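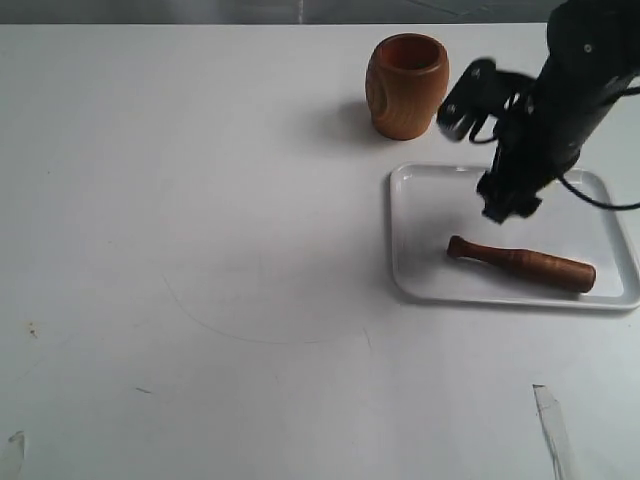 Cuarenta acciones de Luvico

En noviembre hizo un año que compré cuarenta acciones de Luvico, y como en mi casa ya no me dejan sacar el tema durante la cena, lo saco en el blog.

Para quien no la siga (o sea, para casi todo el mundo), Luvico vende cremas, sérums y una bruma facial que mi hermana usa y yo he confundido dos veces con el limpiacristales. No es una empresa enorme. Cotiza, paga un dividendo modesto y publica unos informes anuales con muchas fotografías de gente tocándose la mejilla. La compré por una razón que en su momento me pareció sólida: había leído entero el informe. Uno lee 37 páginas de notas a las cuentas y sale convencido de que el esfuerzo merece una recompensa, como si el mercado pusiera nota por aplicación.

El primer trimestre fue estupendo. Las ventas subieron, el margen subió y la acción subió un 20 por ciento en pocas semanas. Yo no hice nada, pero andaba por la casa con aire de haberlo hecho. Empecé a usar la palabra «tesis». Le expliqué a mi cuñado la diferencia entre el crecimiento orgánico y el que se compra, y él me explicó a mí que se le estaba enfriando el café.

Luego llegó la compra de Ashworth. Ashworth hacía perfumes de gama media, de los que se regalan cuando no se conoce muy bien a la persona, y Luvico decidió pagar por ella 400 millones, casi todos prestados. En la presentación a inversores aparecía la palabra «sinergias» con una frecuencia que debería haberme alarmado. No me alarmó. Estaba de viaje, la leí en el móvil, en el andén de una estación, y me quedé con que el gráfico iba hacia arriba. Era el gráfico de la deuda.

Tengo desde hace tiempo la costumbre de leer la carta trimestral de un tal Roland Mellor, que gestiona un fondo pequeño, Brovthorpe, y escribe como si le cobraran por adjetivo. Mellor tenía Luvico en cartera y la vendió entera al conocerse la operación. Dedicó al asunto dos frases. La primera decía que una empresa de cosmética vive de que la gente repita, y la segunda, que no había encontrado en los documentos ninguna prueba de que la gente repitiera con Ashworth. Las leí, me parecieron muy inteligentes y conservé mis cuarenta acciones.

He intentado reconstruir por qué. Supongo que vender a las pocas semanas de haber soltado el discurso del crecimiento orgánico me daba vergüenza, y en mi cuñado tengo un público escaso pero con memoria. También me había encariñado con la empresa. Compraba sus cremas. Tengo en el baño un contorno de ojos que no sé ponerme y que adquirí, creo, para apoyar el trimestre.

Los resultados de otoño salieron a las siete de la mañana, hora a la que no debería ser legal informar de un deterioro del fondo de comercio. El negocio de siempre crecía un poco. Ashworth, no. Hubo además un problema con el almacén de Skornness, desde donde se sirve a medio norte de Europa, porque cambiaron el sistema informático justo antes de la campaña de regalos y los pedidos salieron tarde, mal o con destino a otro país. La dirección lo llamó «fricciones de integración». La acción devolvió lo ganado y un poco más de propina.

Escuché la conferencia con analistas completa, cosa que no recomiendo. Hay un momento hermoso, pasada la mitad, en que alguien pregunta cuándo volverá la deuda a niveles normales y se produce un silencio durante el que se oye a una persona beber agua. Después el director financiero habla de disciplina. Siempre hablan de disciplina cuando el dinero ya se ha gastado, igual que yo el dos de enero.

Mi balance, dividendos incluidos, es una pérdida pequeña. Con lo perdido podría haber cenado bien un par de veces, y habría engordado, así que tampoco voy a dramatizar. Me molesta más lo otro, descubrir que sabía leer unas cuentas y no sabía qué hacer una vez leídas. Tenía apuntado en una libreta, con mi letra, «ojo si compran algo grande con deuda». Lo subrayé. Compraron algo grande con deuda y yo fui a comprobar si el contorno de ojos estaba de oferta.

¿Que si he vendido? He vendido la mitad, solución que no satisface a ninguna escuela de inversión conocida y que a mí me ha dejado dormir de maravilla. Si Luvico se recupera, me quedan veinte acciones para decir que lo veía venir. Si se hunde, vendí veinte a tiempo, o casi a tiempo, o en cualquier caso antes que las otras veinte.

De la mitad que conservo me interesa mirar tres cosas en primavera: si las ventas de Ashworth dejan de caer, cuánto se llevan los intereses del resultado de explotación y qué pasa con el inventario, que en el último balance crecía bastante más deprisa que las ventas. Un almacén lleno de perfume es un problema que huele bien al principio. Lo he apuntado también en la libreta, esta vez sin subrayar, a ver si así me hago caso.

Mi hermana, por cierto, se ha pasado a otra bruma. Dice que la de Luvico ha subido de precio y trae menos. Me lo contó en agosto, mientras yo le hablaba del margen bruto.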